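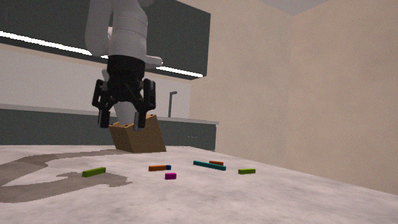 Tindus holds back kitchen helper after box-drop fault

Search this site Enter keywords Go

Print this story | E-mail this story

LUNDTON, 11 Feb 2020 — Folks who have been looking forward to meeting the Tindus kitchen helper will have to be patient a little longer. The company has put off the first trials of its robot arm at the Corkthorpe community kitchen until March, after a fault turned up in the software that tells the gripper how tightly to hold on.

The trouble came to light in simulation, where the arm practices picking up a box above a table scattered with small colored blocks, with a make-believe kitchen behind it. In a batch of 1651 practice lifts, the gripper let go too soon 216 times, and that is far more than anyone at the company was comfortable with. Most of those drops came while the box was hanging at a tilt — the program seems to have taken the shift in weight as a sign that the box had already been set down, and so it opened the fingers.

A dropped box of crackers might not sound like much to worry over, but the arm is meant to work near people, and some of what it will be lifting in Corkthorpe is a good deal heavier than crackers. Tindus said in a statement that it would sooner lose a few weeks than send out a machine it had doubts about, and it thanked its neighbors in Lundton for all their kind words.

Sisay, the small firm that wrote the grip program, is now working on a fix that will make the arm check its height above the table before letting go. The new version has to get through 24 hours of simulated lifting without a drop, and then 2 days on a real arm behind a safety fence. The kitchen will stay open as usual in the meantime, and lunch hours have not changed.

Last updated: this afternoon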